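Clalus opens hand-held gripper kit to smaller labs

2021-08-03

Teams who want to teach a robot to fold laundry no longer need to own the robot first. Clalus has begun taking orders for Wusta, a pair of hand-held grippers that people use to do everyday jobs themselves while the kit records how each hand moves. The recordings can then be used to train a two-armed robot to try the same work.

The kit had a limited run in June, when a handful of groups borrowed early pairs. One of them was Dindness, a small studio that works on household robots and has been using Wusta for clothes handling ever since. We spent an afternoon there and came away very impressed - it is a lovely piece of kit to watch in use, and even better to try.

Each gripper has two fingers with black pads on the inside, and a white cube printed with square black markers. The software follows the cubes to work out where each hand is and which way it is turned. You squeeze to close the fingers and let go to open them, and that is nearly all there is to learn. I had hold of a trouser leg within a minute or so (folding it neatly was another matter!).

"People arrive expecting a lesson and we just hand them the grippers," said Rosine Pons, who runs the clothing trials at Dindness. "The first few goes are clumsy, then their hands work it out. We keep the clumsy ones as well, they're useful."

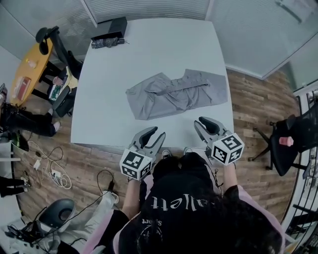

Trousers are a favourite at the studio for good reason. A shirt has a collar and buttons to help you find your way, but a pair of trousers dropped on a table can end up in almost any shape, and the legs need sorting out before any folding can start. Dindness has recorded 1,557 folds so far and plans to share 300 of them with other Wusta users, along with notes on which ones its own robot found hard to copy.

Hnat Onyshchenko, who designed the grippers at Clalus, said the fingers went through more changes than any other part. Early ones were too slippery for thin cotton and kept dropping hems. The pads now fitted grip well on most cloth, though he admits that silky linings still slide about. A softer set is being tested and will be sent free to anyone who has already ordered.

There are a few things to know before buying. The markers need to stay in view, so crossing your hands over each other can spoil a recording, and very shiny tables confuse the tracking. Arms get tired too. Dindness swaps people over after every 2 batches, and Pons would like the next version to be lighter. The instruction booklet is thin on setting up, although the online guide fills most of the gaps and the support desk answered our questions the same day.

None of that dampened our afternoon. Setting up was quick, the playback is clear enough for a newcomer to follow, and a bad take can be thrown away with one tap. For a group working in an ordinary room with an ordinary table, it opens up a kind of work that used to need a lot more money and floor space.

Clalus is making 400 pairs in the first batch, with delivery handled by Levchenko. Orders come with both grippers, the marker cubes, a spare set of pads and a year of software updates. Groups that took part in the June run can keep their early pairs and will get the same updates.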